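Home Program Speakers Past talks Notes Contact

Speaker notes: Running a clothing swap that people come back to
May 18, 2022

Start with the room. Ask who has a bag in the closet that has been waiting to go somewhere since last year. Wait for hands. Then the first slide.

Opening point. We have run the Wona swap in the Ulora building for long enough to have made most of the mistakes. Last time 182 people came through the door, and 204 signed up. That gap is normal. Plan tables for the sign-ups and snacks for the people who show up.

Intake. This is where swaps go wrong. If you let people drop a bag on a table and walk off, you get a pile, and the pile never recovers. We take clothes at a counter by the entrance, one person at a time, with a limit of 15 pieces each. The limit sounds mean. Say it early in the email and again on the sign.

(Pause. Somebody usually asks about shoes. Yes to shoes, in pairs, tied together.)

What we turn away: underwear, anything with a smell, anything with a broken zipper. We used to accept broken zippers for a mending corner. The mending corner filled up and we carried most of it home.

Tokens. One piece in, one token out. We tried points for a while — coats were worth more than T-shirts — and spent the whole afternoon arguing over what counts as a coat. Go flat. People who bring a coat mostly know they are being generous.

Next slide. Tables and racks. Dresses, coats and button-down shirts go on racks. T-shirts and sweaters go on tables, folded, sorted by size and then by color if there is time.

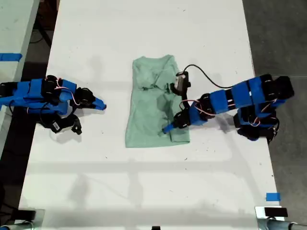

Snorradóttir wanted to know whether all that folding is worth it when the first ten shoppers will undo it anyway. Fair question, and it comes up at every one of these talks. My answer is that you fold once before opening and then send 2 helpers around the tables every so often. They don't need to be neat. A shirt with the size label facing up gets looked at, and one at the bottom of a heap doesn't.

Sizes. Don't trust the labels too far. Put a tape measure on each table and one mirror at each end of the room. If you only have one mirror, keep it away from the door.

Kids' clothes. Separate table, separate tokens. They move fast and parents bring a lot more than they take.

Leftovers. Have this settled before you book the room. Ours go to Genard, who collect the same evening, boxed and marked by type. Call whoever takes yours a week ahead and ask what they can't use. In July they don't want heavy coats — we store those until fall.

Skip the cost slide if we are running late. The figures are on the handout.

Questions. Leave the sign-up sheet by the coffee.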